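Gauge belongs in the pattern, not in a footnote
Craig McIver

A knitting pattern is a set of instructions that depends on one measurement, and most published patterns treat that measurement as an afterthought. I think this is a mistake in how patterns are written, and that knitters are wrongly blamed for it.

Take the Marelano pullover, which I knitted in October from the Varela booklet. The tension is given once, in small type under the yarn list: 22 stitches to 10 cm. It does not say whether that is over stocking stitch or over the broken rib used for the whole body. It does not say whether the square was washed before it was measured. In the yarn I used, those two questions were worth 2 stitches over 10 cm. On a body of 200 stitches the finished chest comes out at 91 cm at the stated tension and 100 cm at mine. Nine centimetres is more than a full size in that booklet.

The usual reply is that the knitter should have made a swatch. I did. A swatch tells you what your own hands do with a given needle. It cannot tell you what the designer measured. If the stitch pattern and the finishing are left out, the knitter is comparing a known figure with an unknown one.

Three additions would deal with most of it. State the stitch pattern used for the swatch. State whether it was measured before or after washing, and how it was dried. Give the row tension as well as the stitch tension, and say where in the garment it matters. In a raglan yoke it matters a great deal, as the depth of the armhole is set by rows alone. In a plain scarf it can be left out without harm.

Length should also be given in metres for each size. My Plukow cone was sold by weight, and the booklet asked for "five balls" of a yarn that is no longer made. I worked out a need of 1,844 metres from the weight of the finished pieces, which is a poor time to find out.
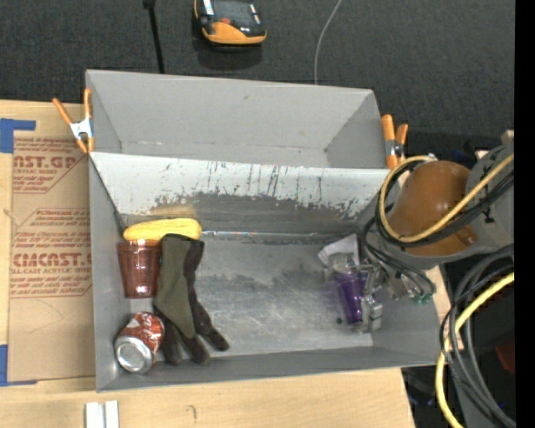

Enholm, 3/11/11

There is an argument that more figures put beginners off. I have some sympathy with it where charts are concerned. A tension note of two lines is a different matter. Beginners are the group least able to guess what has been omitted, and the most likely to decide that a sleeve of the wrong width is their own fault.

Designers also say that blocking will even things out. Blocking will move a wool fabric by a small amount and a cotton one by less, and the cotton will creep back in wear. It should not be relied on to supply a missing size.

I would accept a longer pattern at a higher price if the tension were given in full. The Varela booklet has a full page on choosing buttons.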